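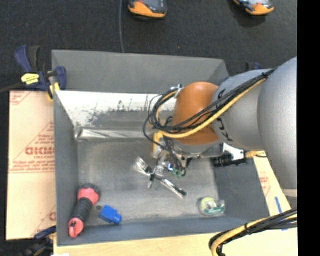

How to Test Whether a Robot Arm Can Clear Your Junk Drawer

Sorting odds and ends is a chore most people would hand over tomorrow. Before you plan around a machine doing it, test the machine on the same kind of mess you have at home or on the shop floor. The method below is the one we use at Hodow. It takes an afternoon to set up and two more to run, and it gives you a number you can compare from one month to the next.

The short answer to "can it do the job yet" is: partly. An arm on a bench can get most common objects out of a bin if you give it time. It is slower than a person, it gets stuck on a few shapes again and again, and it still needs someone close by.

What you need

- An arm with a gripper you trust to close gently
- One bin with solid walls, big enough that the gripper can reach the floor of it in every corner
- Bar clamps to hold the bin
- A second bin or tray for the things that come out
- Household objects of mixed shape and weight
- A notebook or spreadsheet
- A stop button within reach of the person watching

Step 1. Pick your objects

Choose things that fail in different ways. A fork is thin and lies close to the floor, so the fingers have very little to get hold of. A flashlight is heavier at one end and may swing or turn in the grip. A plastic block is the easy one, and you want an easy one, so that you know something is badly wrong when it gets missed. A tape dispenser is awkward all over. It can be gripped by the roll or by the body, and the two don't behave alike when lifted.

Keep the first set small. We started with a big pile and could not tell which object had caused which failure. Add more once the arm handles the small set most of the time.

Leave out anything sharp, anything with liquid in it, and anything you would mind losing. Take the batteries out of flashlights and toys.

Step 2. Fix the bin in place

Clamp the bin to the table on at least two sides. A bin that slides an inch when the arm brushes it will spoil the rest of the run, and you may not notice until you look at the results. Push on each wall by hand after tightening. Then move the arm slowly around the inside of the rim with nobody near it, and check that it clears the clamp handles. Kumudini Mollah, who set up our first station, marks the table with tape at each corner so the bin can go back in the same spot after cleaning.

Look at the cables too. They need enough slack for the arm to reach the far corner, but a long loop will snag on a clamp. Tie the bundle in several places and run the full reach again.

Step 3. Sort out the lighting

Shiny things are hard for most vision systems. Metal flatware is the worst of it, and a smooth bin floor adds glare. Turn off any lamp that puts a bright patch inside the bin, or move it to the side. If you can't, leave it alone for the whole test. Changing the light halfway through gives you two half tests.

Daylight counts. We ran one set in November with the blinds open and the late afternoon scores were not worth keeping.

Step 4. Write down what counts as a success

Do this before the first attempt. Ours reads:

The object leaves the source bin, is carried over, and is let go inside the second bin, with no help from a person, in 3 tries or fewer.

An object dropped on the table is a failure. An object dropped back into the source bin uses up one try. Two objects lifted together count as a failure for us, though Rezaul Sikder at the Skustbridge shop scores it as a success for both. Either is fine. Stick to one.

Step 5. Run the attempts

Do 100 attempts at a minimum. Fewer than that and one unlucky fork will move your score too much.

For each attempt:

1. Drop the objects in from about a hand's height. Don't arrange them. People tend to lay things out neatly without meaning to.
2. Start the arm and keep your hands out of the bin.
3. Write down the object, the number of tries and the result.
4. If it fails, write down how. "Slipped," "missed," "pushed into corner" and "stopped by itself" cover nearly all of ours.
5. Put everything back and go again.

Take a break every half hour or so. The person watching gets bored well before the arm has a problem, and that is when the stop button gets forgotten.

Step 6. Compare it with a person

Ask somebody to do the same job by hand, at a normal pace, and time it. This part is often skipped, and it matters more than the rest if you are thinking of buying. In our last test the arm took 855 seconds to get through a batch that Hertta Hyvönen cleared in 161. She was also talking on the phone.

Speed may not matter to you. A machine that sorts overnight can be slow. But work out the time spent standing beside it as well, including every stuck fork, and count those minutes as labor.

Common problems

Flat objects: If the arm keeps scraping along the floor of the bin, try a thin rubber mat. It gives the fingers a little room to press down and get under a handle. Run the test with and without it and keep the scores apart.

Objects against a wall: Most arms are cautious near walls and give up early. Some control software has a setting for a gentle push toward the middle before the grasp. Turn it on if you have it.

Good grip, bad release: Tape and other sticky items can hang on to a finger after it opens. Wipe the fingers between rounds.

Slow drift: If scores fall over the day, recalibrate before you blame the objects.

What the score tells you

If the easy object is above nine in ten and the thin one is below half, you have a machine that can help with a narrow job, such as moving boxed parts, and should not be given a kitchen drawer. That is where most setups we have tried sit. If everything is above nine in ten, change to objects the arm has never handled and repeat the test before you believe it. Ours dropped sharply when we did that.

Keep the sheets. Run the same set again after any software update, with the same bin in the same place.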